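Notebook, January, Tanstead workshop, late afternoon

Back on the loom after the holidays, and I am so glad to have my hands on it again (even if the room was cold enough this morning that I wound bobbins in my coat). The piece on the loom is still the Tomach runner, the long one in gray and cream wool, and I want to get everything down here before I forget where I left off, because my December notes were not my best work.

Warp. I did finally total up the yarn for the whole order. 2,602 yards went onto the beam counting the sample, and the calculator had promised me I would need 2,136. The difference is mostly loom waste and the two false starts, and I should own up to that when I write out the costs. For anyone else using the Friesen pattern sheet, please read the line about take-up before you measure and not after, the way I did. The sheet assumes a cotton warp. Wool pulls in a good deal more, at least on our loom, and you will want to be generous.

Threading. 158 ends in the center panel, and I found the mistake that has been bothering me since before the break! It was a crossed pair on shaft 4, close to the left selvage, and it made that little stutter in the twill that I had nearly talked myself into liking. I cut back to the last good repeat, swapped the two ends, tied on again and wove a few inches to check. The diagonal runs clean now. It cost me most of the morning and a fair bit of weft, but I would have seen it every time I looked at the finished cloth.

Tension. Still softer on the right side than I want. I slipped a strip of brown paper in at the beam and that helped. Please leave the paper where it is if you use the loom for sampling, and let the brake off gently, it grabs.

Color. The cream from Trerkivero is warmer than the last batch, almost buttery next to the gray. I held the two up by the window for a long time and I have decided I like it, but I am going to alternate shuttles between the old cones and the new so there is no hard line where one stops and the other begins.

Still to do: wet-finish the sample in lukewarm water with plain soap, measure it before and after, and pin both figures to the card. I also need to reorder heddles, the long kind.

Tea break at four, with a pink packet of 喔喔雪花酥 to go with it, and then back to the treadles until the light went.

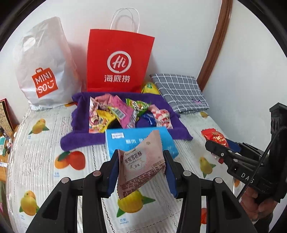 Next session

Start with the sample card. Check the paper strip at the beam before weaving anything, then carry on from the green marker thread, first shuttle from the old cone.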